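I've reached the age where people give me vases. No one gave me a vase in my twenties, when I was drinking tea out of jam jars, but now I can hardly open a cupboard without meeting one. And I'd like to say, as a person who owns 6 of them, that I think we should all stop buying homewares as presents.

I know, I know. It's kind. My aunties in Tivport would be horrified. But a vase is a decision about somebody else's house, and it's a decision they then have to dust. You can't quietly eat it, the way you can a box of chocolates, and you can't take it to the op shop either, because the giver will pop round in September and look for it on the shelf.

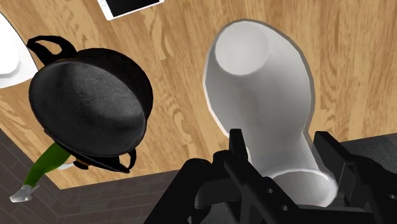
White, matte, wide at the mouth: a vase with curves.

What gets me is the price. I saw one in the window at Najjar a while back, plain as an egg, for 655 dollars. For that I could have fresh flowers on the table for ages and stick them in the water jug, where they look perfectly lovely! My mum used the same enamel jug for 30 years and I never once heard a visitor complain about it.

There's a colour problem too. Everything's white now, or oatmeal, or that grey that's supposed to be calming. My favourite thing in the whole house is an ugly orange bowl from the Proltau market that cost me 5 dollars – I chose it myself, I was on holiday, I had a sunburnt nose and a pie in my other hand. I'd run back into the house for that bowl.
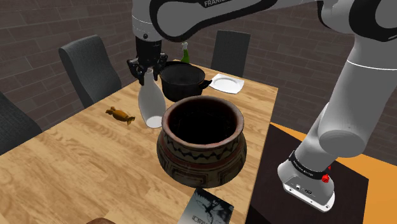

Slender neck, round belly, and a large clay pot for company.

So what do we give instead? Lemons off your tree. A casserole. An afternoon minding the kids, or a lift to the airport at some ghastly hour (5 am, say), which I'd honour above any ceramics. A book you've already read is good too, with your own pencil scribbles left in.

And if you've given me a vase already, it's on the shelf. Come round and check, and bring lemons.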